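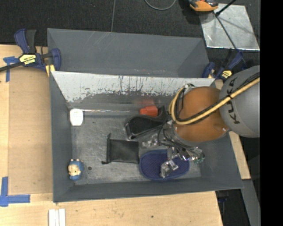 Sreekumar Achari wrote:

> Small toys and pouches should not share a bin with the heavier molded articles. At the August intake I had to reach under larger items to find the little ones, and one figurine was entered on the sheet twice. I would ask that we return to one bin per category, even if it means more bins on the floor. The gray ones are scuffed enough inside that a dark item is hard to pick out against the bottom.
>
> Sreekumar

Dear colleagues,

Thank you to Sreekumar for the comments above, which have been discussed with Kumudini Abeysekara and Harish Amin. The following will apply to mixed bins at the Umano store from the date of this message, 17 March 2019.

Mixed bins will continue. The store has shelf space for 39 gray bins and the category list now runs to 80 entries, so one bin per category is not possible at present. We do accept that small articles are being missed, and the procedure is amended as follows.

Each mixed bin is to be filled to a single layer only. The floor of the bin should remain visible between articles. Soft goods such as flat pouches are to be laid flat and must not be folded over anything else. Toy figurines and other small pieces go toward one side, clear of the larger molded articles. Crumpled clear wrapping is to be checked for contents before it is entered or discarded — two entries were corrected last month for this reason.

Dark articles should be entered first. Where a black or navy article could be overlooked, write "dark" in the remarks column of the intake sheet.

Worn bins remain in service. Scratches and chipped surfaces on the walls are not grounds for replacement. A cracked rim or a split base is, and such bins should be set aside for Sowmya Pillai with the bin number on a paper slip.

The Pidex sheets in use since August have 18 lines. If a bin needs more than one sheet, it is too full and should be divided.

Corrections to entries already submitted should go to Harish and not to the list.

Thenmozhi Iyer
Stores and Intake, Umano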